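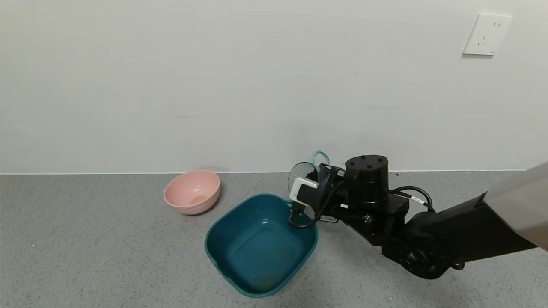
Vundby worktop sealer, 300 ml

A water-based sealer for stone and stone-effect worktops in kitchens, utility rooms and bathrooms. It soaks into the surface and slows down staining from oil, tea, wine and hard water. It dries clear with a matt finish and does not change the colour of most stone. Try it first on an offcut or in a corner.

Not for use on laminate, stainless steel, glass or unsealed wood.

How to use
Clean the worktop with Vundby stone soap and leave it overnight. Apply a thin coat with a lint-free cloth, working towards the sink. Wipe off any excess after ten minutes. Leave for two hours and apply a second coat. Keep the surface dry until the next day. Porous stone may need a third coat.

Details
Contents: 300 ml
Bottle height: 170 mm
Storage: keep above freezing, cap closed
Product code: 87

Delivery
Sent from our Rulunthorpe warehouse. Orders over £49 go free of charge. The one-litre size is out of stock until April.

Also in this range
Vundby stone soap
Dasotia grout cleaner
Gumede microfibre cloths, pack of two

Page updated 21/12/2022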